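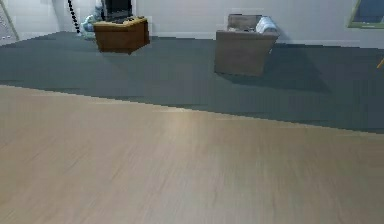

Wood floor and blue-gray carpet.

Fullbridge Church, Adult Study Group
Minutes of the planning meeting, 17/09/2019

Present: Marion Munro (chair), Theresia Mösli, Nabila Benjelloun, Burgi Hauser (minutes)
Apologies: Yoga Purba, who sent written comments

1. Minutes of the last meeting

Accepted with one correction. Under item 4, "the group enjoyed the video series" should read "some of the group enjoyed the video series." Theresia asked for this and Marion agreed.

2. Matters arising

The borrowed commentaries have gone back to Rullbridge, except the one on Hosea. Nabila thinks Yoga has it. Yoga's comments do not mention it.

The question of whether to meet through the summer was left open last time and is still open. Marion said it could wait until someone could name a summer when people came.

3. Fall course: the Ekton proposal

Ekton has offered us its course on the Songs of Ascents, Psalms 120 to 134, with a workbook, a leader's guide and a set of recorded talks. The brochure had been sent around in advance.

Marion began with the claim on the front that the course has "renewed the prayer life of 3,000 churches." She had written to Ekton asking how this was measured. The reply said the figure was the number of churches that had ordered the material. She noted that we would become one of them by buying a single copy, whatever happened to our prayer life.

Theresia has read the sample chapters. She thinks the one on Psalm 122 is decent. It stays close to the words, it lets the reader be glad about going to the house of the Lord, and it says something sensible about praying for the peace of a city you do not live in. She was less happy with the chapter on Psalm 132, which spends a page and a half on David's oath and the ark and then turns into advice on setting personal goals. She could not find the goals in the psalm and neither could anyone else at the table.

Nabila asked about the background section. It states flatly that pilgrims sang one psalm on each of the fifteen steps of the Temple. She has looked this up in two study Bibles and both treat it as a later tradition at best. That the psalms were sung by pilgrims at all is a likely guess from the title, and she would like a course that can tell a guess from a fact. Theresia said most of our people would not mind either way. Nabila said that was what bothered her.

Yoga's comments (read out by Marion): he is in favor. He found the talks warm and easy to follow, he says people are tired after work and want something they can do, and he reminds us that we spent two meetings last year tearing apart a course on Ruth and then ended up with nothing. Marion said this was fair. Burgi wished it noted that the Ruth course had Boaz down as a model of sound investing.

Cost was discussed. Workbooks are priced per person and the license for the talks is extra and must be renewed every year. Nobody could see from the brochure what happens if you do not renew. Marion will ask.

Agreed: not to take the full course. We will read the fifteen psalms ourselves, one or two a week, starting in October, with no workbook. Theresia may use the Psalm 122 chapter from the sample if Ekton allows copying. Yoga to be told before he hears it from somebody else.

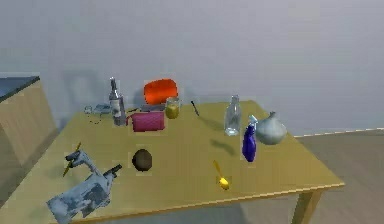
Table by the gray wall.

4. Translations

Short discussion, longer than it needed to be. Marion prefers everyone to read from the same translation. Nabila prefers several, so that differences come up by themselves. Theresia pointed out that people will bring whatever Bible they own and that we have never once managed to stop them. Left as it is.

5. Visiting speaker

Gebretsadik House has written to offer an evening on "Hidden Codes in the Psalter," free of charge with a book table afterward. The letter runs to four pages and does not give an example of a code. Marion asked whether anyone wanted to speak for it. There was a pause. Burgi to reply with thanks and decline.

Nabila wondered if Gebretsadik House might have anyone who could talk about how the psalms were sung, as opposed to what is hidden in them. Burgi to put the question in the same letter. Expectations are low.

6. Survey

The survey handed out in the spring came back with 42 replies. Of these, most ticked "very satisfied" for every question, including the one about the evening we canceled. Theresia thinks the survey tells us that people are kind. Marion would still like to see the written remarks, which Nabila has in a folder. Two people asked for more time in silent prayer and one asked for less. To be looked at again when we have read the remarks properly.

7. Any other business

Rullbridge have asked whether we would join them for a combined evening on Psalm 133. Agreed in principle. Theresia noted that the last combined evening, also on unity, ended in a disagreement over who should lead it, and asked that this be settled in writing first. Marion will write to them.

Burgi asked again for someone else to take the minutes. No offers.

Actions

Marion: ask Ekton about license renewal and copying; write to Rullbridge; speak to Yoga
Theresia: reading plan for the fifteen psalms
Nabila: survey remarks; one page on the title "Song of Ascents," with sources
Burgi: reply to Gebretsadik House
Yoga: Hosea commentary, if he has it

Next meeting in October, date to be set by Marion.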